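# Plastic dish rack on a timber table: stacking order and crumbs

Posted by **Onyeka**, Sat 23 February

We have no bench space beside the sink, so the washing up gets put down on a brown timber table against the wall. The gear is a grey plastic rack with a lattice grid, plus a dark brown tray that sits next to it for whatever doesn't go in the rack. Most of the crockery is light plastic in pastel colours: a cup, a couple of bowls, a dinner plate in dark teal.

At present I nest things before sorting them. The cup goes in the bowl and the bowl goes on the plate, which keeps the footprint small.

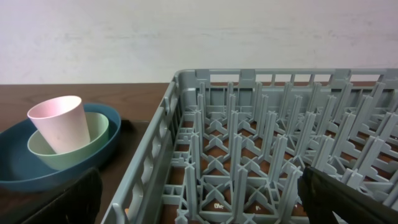 The rack measures 40 cm on its longest side and takes up more of the table than I'd like. I have three problems.

- Nested pieces are still wet at the contact points the next morning.
- Cups placed upright in the lattice fall over when the neighbouring plate is lifted out.
- White crumbs collect on the table and in the black tray, and end up stuck to damp crockery.

I'm after a fixed order for unloading the stack, and advice on whether the rack is worth its space. I would prefer not to buy another one. The table has an oil finish, last redone in November, and there are pale rings in it already.

---

**Rukhsana Paracha**

Don't nest wet items. Two smooth plastic surfaces in contact hold a film of water between them and there is no air path to remove it. Plastic also stores less heat than ceramic, so it leaves the hot rinse and goes cold before much has evaporated. Ceramic will often finish drying by itself. Plastic won't.

The order I use:

1. Plates first, on edge in the rack, faces all the same way.
2. Bowls next, leaning at a steep angle against the plates, open side down.
3. Cups last, inverted.
4. Chopsticks and cutlery to one side, laid parallel and not touching.

Unload in reverse. If the cups come out before the plates, your second problem goes away.

For the rings, put something with feet under the rack. Four rubber door bumpers are enough. You want a gap you can get a cloth through. Wipe it daily and re-oil the area when water stops beading. 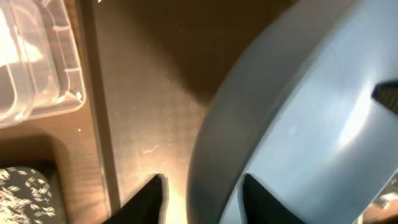 Varkik disagrees with the steep angle for bowls. A deep bowl leaned too far over traps air and the foot ring on the base fills with water instead, so you tip it onto the bench when you pick it up. Lean it just far enough that the ring drains. Plates as above.

Also check the rim. A rolled or thick rim on moulded plastic can hold water on its underside, and a quick shake over the sink deals with most of it.

---

**Darkeck**

just use a tea towel

---

**Plolthorpe**

The tea towel is a fair answer for two people's dishes. I'd still sort out the table, as the crumbs won't be fixed by drying faster.

Separate it into a wet side and a dry side. The rack is the wet side. The brown tray in the middle is for items that have been dried and are waiting for the cupboard. Clear containers, paper towel and anything dusty stay on the far side, in or near the black tray. Anything crossing from the dusty side to the brown tray should be wiped underneath first.
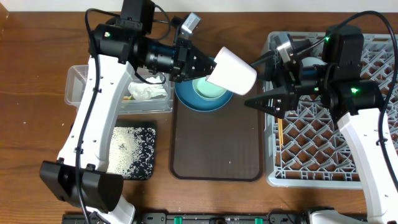

Onyeka asked whether this means nesting is banned altogether, and whether the brown tray needs a liner.

No to both. Nesting is fine once items are dry, and it's the best use of a small tray. Largest at the bottom: plate, then saucer or bowl, then cup. Keep a second bowl on its own if its base doesn't sit flat in the first. Lay chopsticks lengthwise beside the stack, where they can't roll under it.

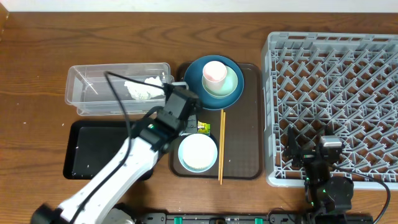
Leave the tray unlined. A liner holds crumbs and damp together and has to be washed as well. Tip the tray out over the bin, wipe it, wipe the table along the grain, then put the tray back. I do mine before the evening wash so that nothing clean is on it at the time.

As for the rack, test it before deciding. Take it off the table for a week and dry by hand. If the tray copes, put the rack in a cupboard and bring it out when you have guests.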